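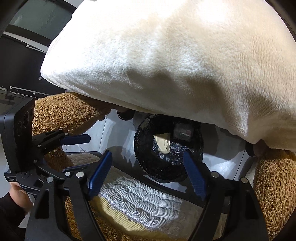
**Narico folding stage, touring version**
Made by Lelemeck. Sold and rented by Vasilakis Stage Supply, Cavenbridge.

$1,359 for the base kit, plus shipping. Rental by the run, call for a rate.
Page updated 6 August 2019. Prices good until we change this page again.

Quick version for people in a rush. It's a folding platform stage for small companies who play in halls, parks, school gyms, church basements, anywhere with no stage or a bad one. Folds flat. Fits in a cargo van with room left for costumes. Matte black top, doesn't bounce light back at the cheap seats. Sword fights ok. Tap ok. Roller skates please no.

## What's in the base kit

- Folding deck sections, matte black
- Legs, low set
- Clamps, plus a bag of spares
- One step unit with handrail
- Black skirting, hook and loop, goes around the front and sides
- Leveling feet (use them, see below)
- Printed setup sheet, laminated, keep it with the deck and not in somebody's glove box

Not in the kit: tall legs, ramp, upstage rail, trap section, dolly. All of those are extra. Ask for the add-on list, it's a PDF, I'll email it. It's not on the site yet. I know.

## Load

Rated for more than 3,000 pounds across the full base kit, spread evenly. Spread evenly is the important part. A whole cast standing around for the last scene of a tragedy, fine. An upright piano, fine if the casters sit on a board. A piano being pushed across a seam during a blackout, don't. We've repaired that one.

The trap section has its own rating, lower, and it's printed on the underside. Read it before your ghost stands on it.

## Setup

Two people can do it. Three is nicer. First time, give yourself the whole afternoon. After that most crews get it down to a lunch break.

1. Sweep the floor. Grit under the feet makes the thing creep.
2. Lay sections out face down, hinges matching the letters on the setup sheet.
3. Legs in, pins through. Listen for the click. No click, pull it and start over.
4. Flip. Lift with two people, always.
5. Clamp section to section, center first, then work outwards.
6. Level it. Outdoors you'll do this twice, once now and once after everybody's walked on it.
7. Skirting last. People put it on early and then can't get at the clamps.

Strike is the same thing backwards. Wipe the tops down before you fold them, glitter and stage blood both get into the hinge and stay there.

## Noise

Everybody asks. Yes it's a hollow platform, so you'll hear boots. Lelemeck puts a felt strip in the seams now and it's a lot quieter than the old model, where you could lose half a line under one exit. If you do verse plays with a lot of marching, get the underlay. It's an add-on, rolls out on top, gaffer the edges. Singers like it too. Some directors want the boots loud, in which case leave it in the van.

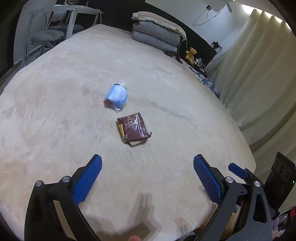 *Two wrapped packages, one light blue and white, one maroon.*

## Thrust, end-on, in the round

The sections clamp on any long side, so you can build the usual end-on shape or stick a runway out into the house. For in the round, order the second skirt or you'll have an open back and the audience will look at legs all night. The step unit goes anywhere along an edge. One company ran their whole comedy with the steps at the audience side, all the entrances came up through the aisle, and it worked great untill the doors got locked by the hall.

Ask for our layout sheets. Photocopied, hand drawn, but they're to scale.

## Who's using it

Nayara Camargo took a rental kit out with her spring tour, outdoor Twelfth Night mostly, and some indoor dates when it rained. Her note from May, pasted in with her ok:

> "Set up on grass, gravel and a basketball court. Grass was the worst, bring plywood squares for the feet. The low legs are low. If your crowd sits on folding chairs get the tall set, the back rows were missing everything we played on our knees. Otherwise we'd take it again. The handrail wobbles a bit, I told them."

She did tell us. New handrail bracket ships with every kit now. If you have an older kit, ask, we'll mail you the bracket free.

## Rental

- Deposit when you book, balance at pickup
- Full refund if you cancel 30 days out or more. After that we keep the deposit.
- Minimum rental is 3 nights
- Pickup and return at the Cavenbridge shop, loading door is around the back, ring the bell twice
- Late returns get charged by the day. Call if you're stuck, we're reasonable if you call.
- Return it dry. Wet skirting in a closed case goes moldy fast and we'll bill for it

Summer park season books early. If you're doing outdoor Shakespeare like everyone else, get your dates in over the winter. We don't hold kits without a deposit, not even for regulars, sorry.

Rent then decide to buy? Rental fee from your last booking comes off the price. One booking only, don't send me a pile of receipts.

## Care

Top coat scuffs. Touch up with flat black floor paint, any hardware store. No gloss and no wax, somebody will fall. Tape residue comes off with citrus cleaner and a plastic scraper. Check the pins at the start of every run and replace any that are bent. Hinges want a drop of dry lube once a season. Not oil, oil picks up dust and then it's on the hem of every white dress you own.

Store flat or on the long edge. Not on the short edge, it bows.

## Warranty

Lelemeck covers frames and hinges for the first owner. Tops and skirting are wear items, not covered. Keep your invoice. Modified legs void it, and yes we can tell.

## Ordering

Call or email the shop with:

- your dates, or a ship-to address if you're buying
- indoor or outdoor
- leg height
- wether you need the ramp (a lot of venues will require it, check before you call)

In stock kits go out the same week. Tall legs are backordered at the moment, more coming, no firm date from the factory. Ramps we have plenty.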